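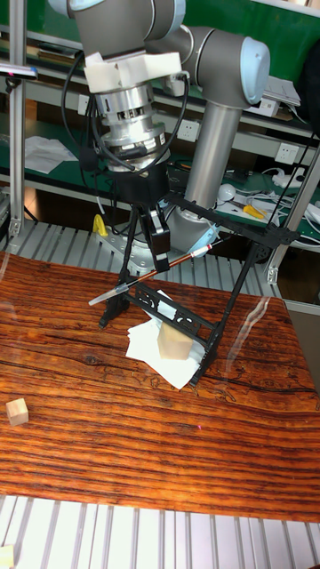 Le bras gris à capuchons bleu clair, au-dessus de la table.

2025-05-26 — cahier d'atelier, essais de colle de farine

Je reprends mes notes sur la colle pour la reliure, que j'avais laissées en plan avec un gros trait d'agacement au crayon (pardon à ceux qui liront après moi). La farine Ravico donne une pâte bien lisse, mais il faut la laisser tremper plus longtemps que je ne le croyais. J'ai délayé 40 g dans de l'eau froide, attendu 15 minutes en rangeant les plioirs, puis chauffé tout doucement sans cesser de tourner. Elle nappe la cuillère comme une crème, c'est un plaisir !

Sur le papier Gourlay, le collage tient bien et le dos reste souple. Sur le Reseo, plus mince, ça gondole dès qu'on charge le pinceau — j'ai gâché deux gardes avant de me décider à allonger la colle.

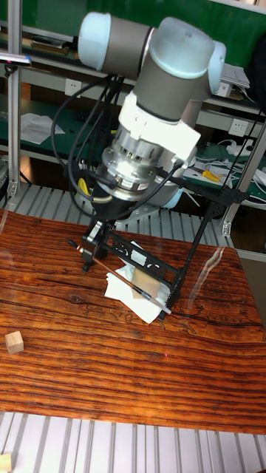

Bride argentée et câbles noirs sous le poignet.

Pour le Reseo, donc : colle allongée d'un tiers, pinceau presque sec, et toujours du centre vers les bords. J'ai mis 11 cahiers sous presse entre deux buvards, en notant au dos de chacun la dilution employée, parce que je me connais et que dans une semaine je ne saurai plus lequel est lequel.

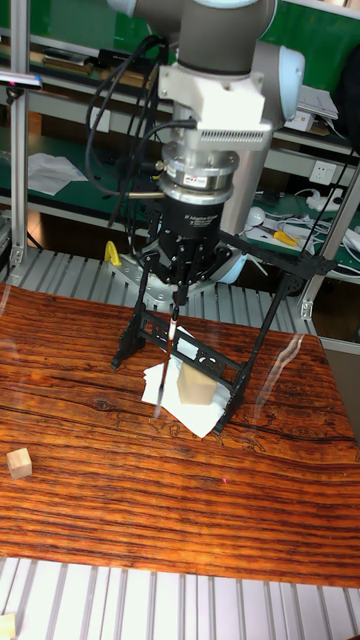 Reste la question de la conservation, qui me tracasse depuis l'été dernier. En août, le pot avait tourné en deux jours, avec une odeur dont l'atelier se souvient encore. Je penche pour de toutes petites quantités, refaites à la demande, même si c'est moins commode quand on a une série à finir. Le clou de girofle, je veux bien réessayer, sans trop y croire.

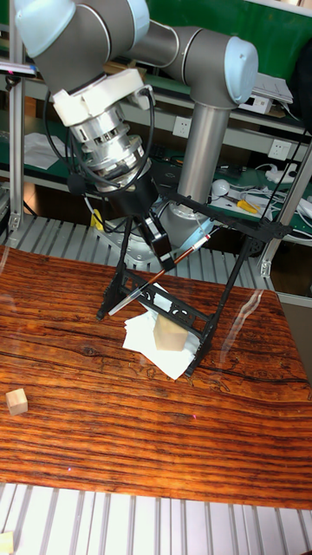

À faire ensuite

Sortir les cahiers de presse et comparer l'ouverture à plat.
Refaire une garde avec la toile Grurkier, colle épaisse.
Racheter des buvards, les miens sont tout tachés.
Retrouver le petit tamis — si quelqu'un l'a emprunté, qu'il le repose près de l'évier, merci !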